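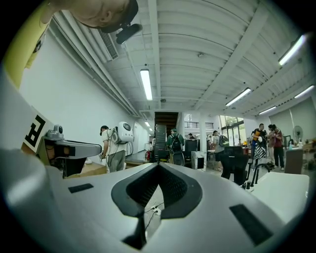

Home | Notebook | Parts list | Rota | Contact

Print this page | E-mail this page

13 April 2018
Siva project, student group. Entry by Ada Donati.

Long room, with Danylo, Marlies and Fedir. Arsen joined after lunch.

Aim for the day was to get enough recordings of the pick-up task with both hand grippers, left and right together. We finished on 166 usable ones. Total so far is 682, so we are still short of the 1021 Marlies wants before she trains anything.

Notes:

1. Left gripper slips on smooth plastic when the fingers close at an angle. Danylo put new pads on and it was better for an hour, then the same again. I think the screw behind the pad is backing out. Check with thread lock.

2. Tracking dropped out when the cube on the gripper turned too far from the head camera. Keep wrists level and go slower on the turn. Fedir wants to try a bigger cube. I would sooner fix how we hold them first.

3. Floor work among the bathroom fixtures. Objects on concrete are harder than objects on a table, and everyone's back complained. Swap wearers every 30 minutes. Keep feet clear of the power strip cable and look where the tubs are before stepping back.

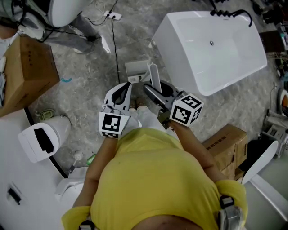 4. Backpacks. Two straps need shortening for Marlies. One battery would not hold charge, labelled and put on the Coson shelf.

5. Files copied to both drives. Names still a mess: Arsen's start with the date, mine with the task. Use the date first from now on.

To do

Thread lock (ask at Zinchenko).
Redo the February calibration, the right gripper reads a few millimetres wide when shut.
Fedir to write out the task list in order, with start positions.
Spare pads, both sizes.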